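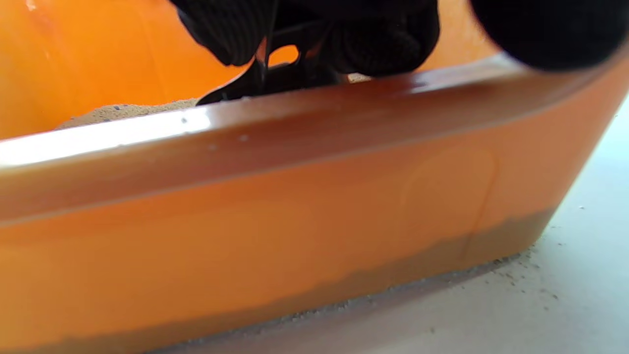 图4-1 取砂操作:戴黑色手套的手在橙色半透明容器的上沿，黑色工具的一端伸入砂中。

第四章 工作台上的自动化：从一份砂样开始

本章内容
4.1 任务、工作和岗位
4.2 手知道的事情
4.3 示范者：一种新的工作内容
4.4 节奏由谁决定
4.5 例外的分配
4.6 责任和签名
4.7 研究方法：怎样观察一个工作台

学完本章以后，读者应当能够区分“任务的自动化”和“岗位的自动化”，能够用自己的话说明隐性知识为什么在示教的时候变得重要，并且能够为一个小型的工作场所写出一份变化记录。本章需要第二章的概念（人机分工）和第三章的概念（工作描述）。没有学过第三章的读者，可以先看该章的第一节，其余部分不影响理解。

开篇案例：Tarkitz 的砂样室

前三章讨论的例子大多来自大型工厂。在那些例子里，机器很大，围栏很高，人和机器的距离很清楚。本章选择一个小得多的地方。它是 Tarkitz 公司的砂样室，在 Ambaye 镇，隔壁是铸造车间。铸造用的砂要检验，检验以前要把样品准备好，而准备样品的工作多年以来都是用手完成的。

砂样室有12名员工，分成两个班。他们每个星期收到将近1,000份样品。样品从车间的不同位置来，有新砂，有用过以后再处理的旧砂，也有供应商送来的试用砂。每份样品要登记，要倒进容器，要混匀，要从里面取出规定的一部分，然后放进称量盘，送到仪器那里去。仪器部分早就是自动的。取砂的部分却一直留给人做，原因很普通：这件事看起来太简单，没有人认为值得为它买机器。

图4-1中的动作就是取砂。读者如果没有做过这件事，可能会觉得没有什么可以研究。一只手，一件工具，一个装着砂的容器。可是请注意容器底部旁边的台面。台面上有散落的砂粒，沿着容器的底边，细砂聚得更密一些。容器的上沿也有几个很小的浅色颗粒。对于做家务的人，这只是需要擦掉的东西。对于检验砂的人，每一粒离开容器的砂都带有一个问题：离开的是不是和留下的一样？如果细的部分更容易撒出来，留下的样品就比原来粗了一点。差别也许很小，但是检验报告上不会写“也许”。

两年以前，Tarkitz 决定试验一套取样系统，名称是 Jostier，由设备商 Zuretti 提供。系统包括一只机械臂和一套学习软件。它和第二章讲过的传统工业机器人有一点很大的不同。传统的做法是由工程师写出每一步的位置和速度。Jostier 的做法是先由人用手持的夹爪完成动作，夹爪上的相机记录整个过程，软件从许多次记录里学习，然后机械臂按照学到的方式去做。这种方法在文献里叫作“示范学习”。本书使用同一个名称。

手持夹爪的人当然就是砂样室的员工。这一点是本章的中心。

第一批示范一共记录了338次。做示范的是早班的四个人，其中有梅斯芬·格布雷迈克尔（Mesfin Gebremichael）。他在砂样室工作的时间最长，同事遇到难取的样品时会先找他。Zuretti 的工程师给他们的说明只有一页，主要意思是：像平时一样做。

像平时一样做，对他们来说很困难。平时他们用勺子，现在用夹爪。平时左手扶着容器，有时轻轻地转一下，现在左手应该怎么放，说明里没有写。梅斯芬后来在访谈里这样讲：

“他们让我像平时一样。我想了一下平时是什么样，然后就不会做了。”

第一批示范以后，机械臂可以取砂，但是结果不稳定。干燥的细砂取得太多，潮湿的旧砂常常粘在夹爪上。工程师去看记录，看到同一个人在不同样品上用了不同的动作，而样品的标签只写了编号，没有写砂的状态。软件不知道为什么动作会变。员工知道，可是没有人问过他们，他们也以为工程师知道。

6月29日，两边的人第一次坐在同一张桌子旁边看记录。会议原来计划一个小时，结果用了整个下午。梅斯芬和另外三位同事一段一段地看，在纸上写下每次动作以前自己注意到了什么。他们写的词有“结块”“发亮”“太松”“底下有粗的”。这些词没有一个出现在 Tarkitz 的操作规程里。后来它们成了第二批示范的标签。第二批记录了819次，两个班的员工都参加了，而且在每次示范以前，先由示范者用一个词或者两个词说明砂的状态。

到八月，Jostier 开始承担一部分日常样品。砂样室的人数没有变化。变化的是一个班里的时间怎么用，谁和谁说话，出错的时候先看哪里，以及什么叫作“会做这个工作”。下面各节分别讨论这些变化。

4.1 任务、工作和岗位

在日常的语言里，我们常说“机器代替了某个工作”。这个说法不够准确，容易引起误会。本书区分三个层次。

任务是有开始、有结束、有可以检查的结果的一段活动。从容器里取出规定量的砂，是一个任务。把样品编号写进登记表，也是一个任务。

工作是一个人在一段时间里实际做的全部事情。它包括任务，也包括任务之间的事情：走过去拿一个干净的容器，告诉同事仪器今天反应慢，看见袋子破了就换一个，等待，擦台面。

岗位是组织为工作规定的位置，有名称，有工资级别，有培训要求，有上级和下级的关系。

自动化首先影响的是任务。它对工作的影响要经过一段时间才能看清楚，对岗位的影响则取决于组织的决定。三个层次的变化速度不同，这是许多争论的来源。工程师在报告里写“取样任务已经自动化”，员工在休息室里说“我的工作比以前多了”，人事部门的表格上岗位名称没有改过一个字。三种说法可以同时正确。

砂样室的情况可以说明这一点。在引进 Jostier 以前，Tarkitz 的工作描述里，砂样室操作员有五项任务：接收、登记、混匀、取样、清洁。系统开始运行以后，取样的一部分交给机械臂。如果只看工作描述，操作员的工作应该减少了。可是在观察记录里，我们看到了几项以前没有的活动：判断样品适合不适合交给机械臂，给样品加上状态标签，检查机械臂取出的量，清理夹爪，处理系统停下来的情况，以及每隔一段时间做新的示范。这些活动大多没有名称。没有名称的活动很难写进工作描述，也就很难算进工作量。

这里要提醒读者，不要太快下结论，认为新增加的活动一定是负担。有的员工喜欢它们。晚班的一位操作员认为，给样品分类比重复取样有意思，因为要用眼睛和脑子。另一位同事的看法相反。她说以前手在动的时候，心里可以想别的事情，现在手停了，心却不能离开。两个人说的是同一项变化。研究者应当把两种说法都记下来，并且写清楚是谁在什么情况下说的。

还有一个问题和清洁有关。请再看图4-1的台面。在手工取样的时候，台面上有散落的砂粒，操作者一边做一边就看见了，做完顺手擦掉，同时心里对这份样品有了一个判断：这份砂容易撒。机械臂工作的时候，台面也会有砂粒。可是擦台面的人和取砂的“人”分开了。谁来擦，什么时候擦，擦的时候看见的情况要不要告诉别人，都需要重新规定。Tarkitz 起初没有规定。几个星期以后，早班认为应该由晚班擦，晚班认为应该由早班擦，双方都有道理，因为原来的规程写的是“取样者负责清洁”。

这样的小事在自动化的研究里很值得重视。一个任务被拿走以后，原来附着在它上面的其他事情不会自动跟着走。本书把它们叫作“附着活动”。附着活动的特点是：平时看不见，任务还在的时候不需要安排，任务一离开，它们就要找新的主人。

4.2 手知道的事情

有经验的人能做到的，比他能说出来的要多。这个现象在许多行业里都有人描述，通常叫作隐性知识。本节从取砂的动作出发，说明它的几种来源。

第一种来源是力。工具进入砂里的时候，手感觉到阻力。细而松的砂阻力小，工具很容易走得太深。有一点潮湿的砂会先抵抗，然后突然让开。操作者在这个时候会放慢，放慢的时间很短，他自己也不一定注意到。相机能看到工具停了一下，却不能直接看到手感觉到的力。

第二种来源是看。图4-1的容器是半透明的，隔着前壁可以看到里面底部的一层砂，颜色比直接看到的深，上边缘是不平的。直接看砂堆表面，则是浅的米黄色，里面混着少量深色的小颗粒。同样的砂，隔着橙色的壁和不隔着壁，看起来是两种颜色。人很快就习惯了这种差别，以后不会再想它。学习软件没有这样的习惯，它需要足够多的记录，才能学会两种颜色指的是同一种材料。容器上沿的反光也有类似的作用。光滑的边在灯光下有一段几乎是白色，和砂的浅色比较接近。对人来说，边就是边。对软件来说，这要从记录里学。

第三种来源是记忆。操作者记得昨天同一个位置送来的砂是什么样子，记得哪一个供应商的袋子底部总是有粗的颗粒。这种记忆不在动作里面，而在动作以前。它影响操作者选择从哪里下手，要不要先再混一次。示范的记录从工具接近容器的时候开始，所以这部分知识没有被记录。

第四种来源是同事。在砂样室里，如果一个人在取砂的时候皱眉，旁边的人会看一眼，也许说一句话。这句话可能改变下一个动作。相机如果安装在夹爪上，只看得到工具前面的一小块地方，同事不在里面。

把这四种来源放在一起，我们就能理解6月底那次会议为什么有用。会议没有增加任何记录，只是让示范者看着自己的手，说出手在做什么。有些话说出来的时候，说话的人自己也吃惊。早班的一位操作员看了三遍自己的动作，才明白她总是先把工具靠在容器壁上，再向下滑进砂里。她从来没有决定要这样做，也没有教过别人这样做，但是她带过的两个新人都这样做。

在教学上，这件事有一个结果。Tarkitz 后来改写了新员工的培训材料，把会议上写下的那些词放了进去，每个词配一小袋砂，新人可以用手去摸。以前新人要跟着老员工几个月才知道“发亮”指什么。这是自动化项目的一个副产品，在项目申请书里没有提到过。

但是也应当看到相反的方向。隐性知识一旦被说出来，写下来，变成标签，它就可以离开原来的人。对公司来说这是好事。对个人来说，情况要复杂一些。梅斯芬在同事中的位置，一部分来自他知道别人不知道的事情。在第二次访谈里，我们问他对标签有什么感觉。他回答得很慢：

“词是我给的，袋子也是我装的。现在新来的人问袋子，不问我。我不生气。我只是注意到了。”

这段话值得在课堂上讨论。它没有抱怨工资，没有抱怨机器，讲的是一个人和他的同事之间的关系发生了变化。在调查问卷里，这样的变化通常没有地方可以填写。

4.3 示范者：一种新的工作内容

在示范学习出现以前，教机器的人和做工作的人一般是两种人。工程师教机器，操作员使用机器。示范学习把教机器的一部分交给了操作员。从组织的角度看，这至少带来三个需要回答的问题：示范算不算工作时间，示范的质量由谁评价，示范的成果属于谁。

关于时间，Tarkitz 的做法前后不同。第一批示范是在正常班次里“顺便”做的，样品的数量没有减少。四位示范者都说那几个星期很累。手持夹爪比勺子重，握的姿势也不一样，手腕到了下午会酸。第二批示范时，公司单独安排了时间，并且规定每个人连续示范以后要休息。规定是晚班的员工提出来的，写进了规程。

关于评价，问题更加困难。工程师认为好的示范应该稳定，也就是说，同样的情况用同样的动作。操作员认为好的示范应该取到好的样品，动作怎么样不重要。有一次，一位操作员发现容器里的砂表面是平的，但是一侧比较硬，他就换了一个方向进去。取出的样品符合要求。工程师第一次检查的时候，把这段记录标成了“异常”，准备删掉。后来两个人谈了几分钟，记录保留下来，并且加了标签。如果没有这几分钟，系统就会失去一次学习困难情况的机会，而操作员会得到一个印象，觉得示范的时候不应该太聪明。

这种印象是危险的。当人知道自己的动作在被记录，而且记录会被打分，他会倾向于做容易得到好分数的动作。示范就变成了表演。机器学到的是表演的取砂，和平时的取砂有一段距离。在分析这类项目的时候，研究者应当问一问：示范者知道不知道评价的标准，标准是谁定的，有没有办法表示不同意见。

关于成果的归属，各国的法律和各个公司的合同很不一样，本书放在第九章讨论。这里只指出一个事实。在 Tarkitz 和 Zuretti 的合同里，示范记录被称为“操作数据”，由设备商保存。员工在项目开始的时候没有看过这份合同。他们第一次问这个问题，是在第二批示范以前。问题很直接：我的动作会不会到别的工厂去？Zuretti 的代表回答说，需要回去确认。确认以后，双方增加了一条补充说明，规定记录只用于砂样室的系统，如果要用于别处，应当先通知示范者。对这条说明是否足够，员工的意见不统一。有人认为通知就够了，有人认为应该有报酬。

示范者还有一个少有人注意的困难，就是慢。为了让动作清楚，示范的时候人往往做得比平时慢，也比平时完整。平时可以省略的小动作，示范时不敢省略。几个星期以后，有的示范者发现自己在日常取样的时候也变慢了。他们说手“记住了给机器看的样子”。其中有一位用了差不多一个月才恢复原来的速度。我们没有足够的材料说明这种情况是否普遍，但是它说明影响是双向的：人在教机器，教的活动也在改变人。

4.4 节奏由谁决定

手工取样有自己的节奏。快的人一组样品做得快，做完可以喝水，可以帮助慢的人。样品多的早晨大家不说话，样品少的下午可以聊天。班长很少需要安排，节奏是在互相看见的情况下形成的。

Jostier 的节奏是均匀的。它取一份样品比熟练的人慢，但是不停。对于交给它的样品，前面的人必须按时准备好容器，后面的人必须按时取走称量盘。于是，原来属于每个人自己的小段时间，现在连在了机械臂的前后。一位操作员在记录里写道：“以前我等砂，现在机器等我。”她补充说，机器等人的时候会亮一盏灯，灯不催人，但是所有的人都看得见。

这里可以使用第二章的一个概念，即缓冲。缓冲是两个步骤之间允许积累的数量。缓冲大，前后两个步骤可以各走各的；缓冲小，一个步骤停下，另一个很快也要停下。最初的布置只允许机械臂前面放很少的容器。员工提出增加一个架子。架子很便宜，安装用了半天，效果却很明显，准备容器的人又有了可以自己支配的几分钟。在项目的总结里，架子只占一行。在员工的访谈里，几乎每个人都提到了架子。

请读者记住这个对比。技术方案的文件按照价格和难度来分配篇幅，员工的叙述按照每天的感受来分配篇幅。两种文件都应该读。

节奏的变化还影响身体。在取样任务里，手腕和手指重复同样的动作，时间长了会不舒服。部分样品交给机械臂以后，手部的重复减少，有两位员工认为这是最大的好处。另一方面，站着看屏幕的时间增加了，脖子和腰的问题开始有人提到。身体的负担换了一个位置。安全部门原来的检查表只有手部的项目，后来才补上别的部位。

4.5 例外的分配

在自动化以后的工作场所，普通的情况由机器处理，特殊的情况留给人。这个原则听起来很合理。它的后果要在一段时间以后才出现。

在手工时期，一个操作员每天取许多份样品，多数很容易，少数困难。容易的样品让他休息，也让他练习。困难的样品让他成长。两种样品混在一起来，没有人事先分开。现在，容易的样品先被分出去，留在人手里的，是潮湿的、结块的、混有粗颗粒的、数量太少的。每一份都要想一想。同样的八个小时，需要注意力的密度比以前高。

对有经验的人，这是一种疲劳。对新人，问题更加严重，因为新人没有容易的样品可以练习了。以前他们先做简单的，慢慢做到难的。现在简单的在机械臂那边，新人一来就面对例外，而处理例外所需要的手感，本来是从简单样品里得到的。

Tarkitz 用了一个不太符合效率计算的办法：每个新人在前几个星期里，把一部分本来可以交给机械臂的样品拿来手工做。在月度报表上，这段时间的数字不好看。班长需要每个月解释一次。后来财务部门同意把这部分时间记为培训，解释就不再需要了。读者可以注意，改变的只是记录的科目，工作本身没有变。

分配例外的时候还有一个问题：谁来判断什么是例外？在砂样室，最初由操作员在样品进来时判断。后来 Zuretti 建议由软件判断，软件没有把握的时候，再交给人。两种办法各有一种错误。人来判断，可能因为小心，把太多样品留给自己。软件来判断，可能因为没有见过某种砂，反而很有把握地做错。砂样室现在使用的办法是两次判断：操作员先看，如果觉得有问题就留下；其余的交给系统，系统也可以退回来。退回来的样品放在专门的架子上，旁边有一张纸，写退回的时间和接手的人。

这张纸是员工自己加的，软件里没有对应的功能。它起的作用是让例外不会停留在没有人的地方。

4.6 责任和签名

砂样室的每份报告上有一个签名栏。以前签名的人就是取样的人。他签名的意思很清楚：我取了这份砂，我认为它能代表送来的那一袋。

系统开始运行以后，签名栏没有变，仍然要求操作员签名。可是对机械臂取的样品，操作员没有亲手取，有时也没有亲眼看着取。早班的人照常签了几天，然后有一位员工停下来，问班长：我现在签的是什么？

班长没有马上回答，把问题带到了质量部门。讨论持续了两个多星期，中间有三个方案。第一个方案是继续签名，把意思解释为“我负责这个班次”。第二个方案是由系统自动写上编号，人不签。第三个方案是把签名分成两行，一行写谁判断样品可以交给系统，一行写谁检查了取出的结果。最后采用的是第三个方案。操作员接受它，因为两行写的都是他们真正做过的事。质量部门接受它，因为出问题的时候可以知道应该先看哪一个环节。

增加一行也有代价。每份报告多几秒钟，一个星期加起来就不少。另外，写得越细，个人的名字出现得越多。有的员工担心，系统的错误会通过第二行变成检查者的错误。为此，质量部门写了一段说明，规定检查者只对规定的检查项目负责，并且列出了项目：取出的量是否在范围里面，称量盘是否干净，标签是否一致，容器周围的散落是否超过平常。最后一项是梅斯芬要求加进去的。

“超过平常”不是一个数字。质量部门开始不愿意写进去，认为不能测量。梅斯芬的理由是，在他的经验里，砂撒得比平常多的时候，样品往往在前一步已经有问题，比如混得不匀，或者容器装得太满。他愿意为每一种砂准备一张照片，说明平常是什么样子。照片现在贴在工作台的侧面。新人先看照片，过一段时间就不看了。

4.7 研究方法：怎样观察一个工作台

本章后面的练习需要读者自己选择一个工作台进行观察。工作台可以在实验室、厨房、修理店、邮局，不需要有机器人。在开始以前，请先读完这一节。

观察以前要得到同意。同意的对象包括管理者，也包括在那里工作的每一个人。只得到管理者的同意是不够的。请用普通的话说明你要看什么，记什么，记录给谁看，什么时候销毁。如果有人不愿意，请换一个时间或者换一个工作台。

第一次观察的时候不要带表格。坐在不妨碍别人的地方，看一个任务从头到尾做几遍，然后写下你看到的顺序。写完以后给做这个任务的人看，请他改。改动的地方常常是最有价值的材料。在砂样室，我们第一次写的顺序有六步，交给早班改过以后变成十一步。多出来的五步都很短，我们坐在旁边，一步也没有看出来。

第二次观察时，把注意力从手转到手的周围。台面上有什么，哪些东西总是放在同一个位置，任务做完以后留下了什么。材料的痕迹可以帮助提问。看见容器旁边有散落的颗粒，可以问：这些平时怎么处理？看见它们，你会想到什么？这样的问题比“你有什么经验”容易回答得多。

第三次观察时，注意任务之间的时间。可以只记三种内容：这个人去了哪里，和谁说了话，回来以后先做什么。不要评价这些时间是不是浪费。在第一节里我们已经看到，附着活动很多就在这里。

如果工作场所正准备引进新的设备，请尽可能在引进以前完成一轮观察。引进以后再去问“以前怎么做”，人们的回答已经受到现在的影响。我们在 Tarkitz 也有这个缺点。我们第一次去的时候，第一批示范已经结束，关于更早的情况，只能依靠访谈和旧的登记表。本章凡是说到手工时期的地方，读者应当带着这个限制来阅读。

变化记录的格式见本章附表。表分为四栏：任务、附着活动、引进以前由谁做、引进以后由谁做。第四栏允许写“不清楚”。如果一张表里没有一个“不清楚”，请再去看一次。

本章用语

任务：有开始、有结束、有可以检查的结果的一段活动。
附着活动：依附于某个任务，在任务还由人完成时不需要单独安排的活动，例如边取砂边观察散落的情况。
示范学习：软件从人完成动作的记录中学习，再由机器完成类似动作的方法。
示范者：为示范学习提供动作记录的人。在本章的案例中，示范者同时是操作员。
缓冲：两个步骤之间允许积累的数量。
例外：系统不接收，或者接收以后退回给人处理的情况。

下面从4.1的区分开始，进入任务分析的具体步骤。请准备好第三章写过的工作描述，第一个练习要在它上面修改。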